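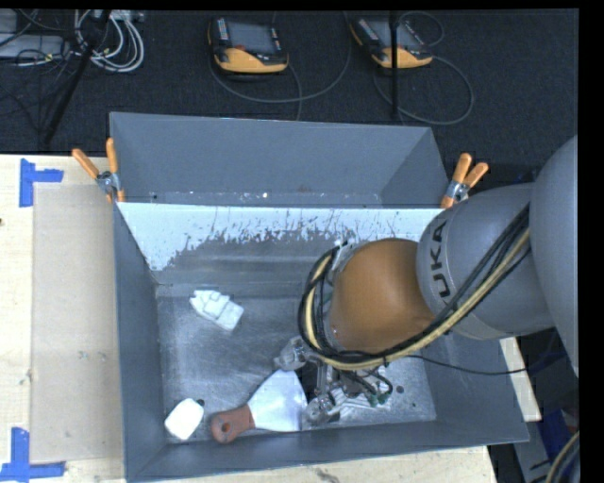
Acta de la reunión de software, célula de picking. Mayo.

Me toca otra vez hacer el acta, así que ya sabéis lo que hay: la escribo como hablo y quien quiera un documento serio que se ofrezca para la próxima (Nyokabi, te estoy mirando). Empezamos a las 9:40 porque la sala grande estaba cogida y acabamos apretados en la pequeña, con Teófilo Carhuamaca conectado desde Retbridge y un eco que nos acompañó hasta el segundo punto.

1. Acta anterior

Aprobada. Teófilo pide que conste que el cambio de versión del planificador lo hizo él y no yo. Consta, Teófilo.

2. Percepción

Nyokabi Nyamweya trae los resultados de la última tanda de Kioko, que es como seguimos llamando al módulo de segmentación aunque en el repositorio ya tenga otro nombre. El modelo va bastante bien con las piezas opacas y de color, y sigue flojeando con todo lo que brilla. El caso peor es la espátula: el mango rojizo lo saca limpio casi siempre, pero la hoja se funde con el suelo metálico del cajón y la máscara se corta justo donde empieza el acero. Consecuencia: el centroide se va hacia el mango y proponemos agarres descentrados.

El barquito blanco da otro tipo de guerra. La máscara es buena, pero la nube de puntos llega con agujeros entre los escalones de la cabina y el estimador de pose duda entre proa y popa. Nyokabi propone meter una comprobación de simetría antes de mandar la pose al planificador y a mí me parece estupendo, siempre que no nos coma el tiempo de ciclo. El bloque blanco de esquinas redondeadas, el que todos llamamos «el jabón», no preocupa a nadie en campo abierto; pegado a la esquina delantera del cajón es otra historia, y lo cuento en el punto 3.

Hablamos un buen rato del fondo del cajón. Tiene rayas, motas y algún punto negro, y la versión antigua del detector se empeñaba en que los puntos eran objetos. Con el filtro de altura mínima a 3 mm desaparecen casi todas las falsas detecciones. Teófilo pregunta si con eso no perderemos piezas planas de verdad. Pues sí, podríamos, y queda como pregunta abierta.

También está la pared del fondo, con el recubrimiento desconchado. Los bordes de lo blanco contra el metal generan contornos que el modelo a veces se traga como si fueran pieza. Yo era partidaria de enmascarar las paredes por geometría y punto. Nyokabi prefiere reentrenar con más ejemplos. Acordamos las dos cosas, primero la máscara, que se hace en una tarde.

3. Planificación de trayectorias

Esto era lo mío. El planificador local ya descarta agarres con colisión contra las paredes, pero el modelo de colisión que usábamos era el del cajón solo, sin el suplemento alto que va pinzado detrás. ¡Llevábamos así desde el último cambio de configuración! Lo vi repasando el archivo de la escena, no por ningún susto. Ya está añadido, con las dos pinzas de puntas naranjas modeladas como cajas generosas, porque los mangos sobresalen bastante y prefiero perder algún agarre del fondo a ir rozando.

Teófilo saca el tema del mazo de cables de la muñeca, que en el modelo no existe y en el brazo sí, y bien que abulta: baja en diagonal y hace un bucle al lado de la muñeca. Propone aproximarlo con una cápsula fija. Le digo que una cápsula fija se queda corta cuando gira el último eje, él contesta que peor es lo que tenemos ahora, y tiene razón. Se hace la cápsula y se limita el giro de la muñeca hasta que haya algo mejor.

Para las piezas en esquina (el jabón, sí) probamos en simulación una maniobra de acercamiento inclinado: en 192 intentos el planificador encontró solución en la mayoría, pero con tiempos muy desiguales. Pongo un límite de 3000 ms por consulta y, si no llega, se pasa a la siguiente pieza de la lista. Nyokabi pide que el descarte quede en el registro con la pose incluida, para poder revisarlo luego. Hecho, o casi.

4. Control y herramientas

El nodo de control de Sivard se reinicia solo cuando se cae la conexión con el KUKA, lo cual está muy bien, salvo que al volver no recupera los parámetros de fuerza de la pinza y arranca con los de fábrica. Teófilo tiene un arreglo en una rama. Le pedimos que lo suba ya, aunque le falten pruebas, y que lo marque como borrador.

Registros: ocupan demasiado. Una sesión completa pasa de los 12 GB porque guardamos la nube de puntos entera en cada ciclo. Recortaremos a la región del cajón antes de escribir. Milcombe, el visor, tendrá que aprender a abrir los dos formatos y eso me lo quedo yo, que para algo lo escribí.

Nyokabi comenta además que la calibración se comprueba a ojo contra las marcas de cinta azul de la mesa y que le pone nerviosa. A mí también. Va a preparar un script que compare la pose del cajón con la guardada y avise si hay deriva.

5. Tareas

Nyokabi: máscara de paredes, comprobación de simetría, script de calibración.
Teófilo: cápsula para los cables, rama de Sivard.
Yo: límite de tiempo y registro de descartes, recorte de nubes, Milcombe.

6. Ruegos y preguntas

Teófilo pregunta cuándo le mandamos una copia de los datos de Kioko. Cuando los recortemos, que si no se le va a hacer eterno. Nyokabi ruega que no se cambien nombres de temas en la rama principal sin avisar. Me doy por aludida.

Se levanta la reunión a las 11:15, con la siguiente sala ya llamando a la puerta.

Imprimir esta página | Enviar por correo electrónico
Última actualización: mayo
Contacto | © Equipo de software, Retbridge | Volver arriba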